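2024-04-24 – bench 2, Porau room

Finally got to the chess gear today. It has been on the jobs list since the start of April and the Pisbridge club wants its sets back in usable shape before the juniors' day.

Started with the boards. They are the roll-up vinyl kind, green and white, and they've been stored folded instead of rolled, so most had a hard crease across the middle. Tried the worst one flat under the big atlas overnight and it made little difference. A hair dryer on low from the back, then a cool-down under the drawing board, did much better. Keep the dryer moving. I held it too long in one spot on the first board and got a slight ripple near the h file. You can feel it but the pieces still stand up.

Cleaning: warm water, a drop of dish soap, soft cloth. Don't use the citrus spray on the printed side. Sigrún tested it on a scrap and it lifted the green from the lettering in a couple of wipes. The plain soap leaves the letters alone.

The corners still want to lift after the heat treatment. Rolling the board the wrong way round a mailing tube for an hour gets them down most of the way, and I can live with the rest.
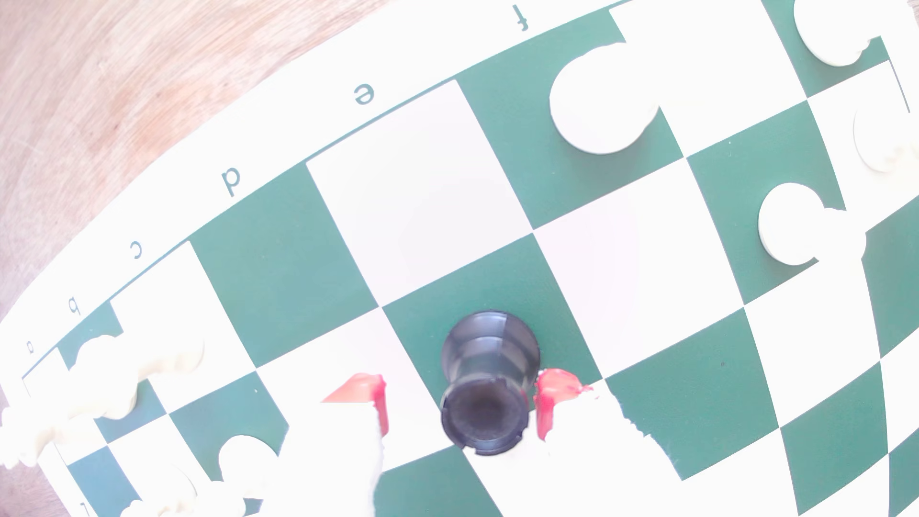
Pieces next. The plastic rooks are the nuisance, as usual. Grime sits in the rings and down in the notches at the top, and a cloth won't reach it. An old toothbrush does. The dark ones hide the dirt until you tilt them under the lamp, so check them again at the end. White pieces just need a soak. I left one lot in too long and the felt came off 14 of the bases, which was my own fault. New felt is cut and glued, drying on the rack by the window – please leave them alone until tomorrow.

Glue is the Brarkirberg contact stuff, thin coat on both faces, wait until tacky, then press. Ea wondered if plain white glue would hold. It does on the wooden pieces, but it peeled straight off the plastic when I tried it on a spare pawn.

Colour match is a problem. Two of the sets have been mixed at some stage and the whites are not the same white: one is creamier and a little shorter in the king. I've sorted by king height first and then by shade under the daylight lamp. The leftovers are in the ice cream tub marked SPARES.

Still to do:
– one knight with a chipped ear, try filler
– new drawstring bags, Ea has the offcuts
– ask Cheung if they still sell tubes to fit the long boards
– label each tube on the lid and the side

Felt and glue came out of the small materials jar. Receipt is in the back of this book.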